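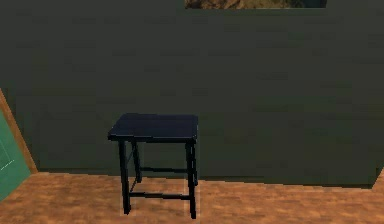

Friday, late, with the kettle on

I'm back from the read-through and much too wound up to sleep, so I may as well get it all down while I still remember who said what. We read the first two episodes straight through, with one break for soup, and I don't think I've laughed so much in a cold room in years. I went in there convinced that my part was a nothing part (eight lines in the opener, and three of those are "Mom") and I came home half in love with her!

The series is called Londale, after the town, and it follows a family who run a dance hall through the last summer before it closes. I've been saying "family drama" to everybody who asks, which makes it sound gloomy, and it really isn't. Mateja Vukčević wrote it and she has a wicked ear for how sisters talk to each other when they're tired. There's a fight over a borrowed coat in the second episode that I'm fairly sure my own sister will think I passed along to her. I didn't, I swear, though I might have if she'd asked.

Krum Ivanov plays the father. I had been dreading him a little, I'll admit it here, after all those years of seeing him as generals and crooked judges. He came in wearing a knitted hat and shook hands with every single person, including the young man who was only there to fix the heater. Then he sat down and read the whole first scene so quietly that we all leaned in, like people around a radio. I missed my cue. Borislav Đorđević, who is directing, just waited and smiled at me and let me find my place. I've worked for directors who would have sighed.

Zorica Mujić is my older sister in it, and we've been put together for nearly everything, thank goodness. We did that summer season together when we were both just starting out, sharing one mirror and one decent lipstick, and I hadn't seen her properly since. She's still a terrible giggler. We got through the coat fight on the second try and then she had to go stand in the hallway for a minute.

The script for all the episodes together is 376 pages. I carried the whole thing home on the bus in a grocery bag and my shoulder is telling me about it now. I mean to read the rest over the weekend, slowly, with a pencil, although I did peek at the last page on the ride (I always do, I can't help it) and I wish I hadn't, and I won't write it down even here.

What else? The songs. There's going to be a real band in the hall scenes, playing live while we dance, and Valdis Dambrauskienė is doing the music. The band in the story is called Tasach and they have a whole made-up history, with a drummer who left and a hit record that wasn't quite a hit. Valdis played us a rough version of the one they close every night with. It's a slow one, a bit old-fashioned, and Krum started tapping the back of Zorica's chair without noticing. I've had it in my head ever since. I was humming it at the stove and put salt in my tea, so that cup went down the sink.

I do have to learn to waltz properly, and backward too. Borislav asked if any of us danced and I heard myself say "oh, some," when the truth is I had a handful of lessons at school and stepped on a boy named Chraibi so often that he asked to be moved. Lessons start next week. I must find my flat shoes, and I think they're in the box under the bed with the winter curtains.

Costume fitting is Tuesday or possibly Wednesday, I'll have to check the sheet. We don't start filming until September, and it seems a long way off and also no time at all. I should call Mother in the morning and tell her about the coat scene before my sister gets to her. And buy milk. And more salt, come to think of it.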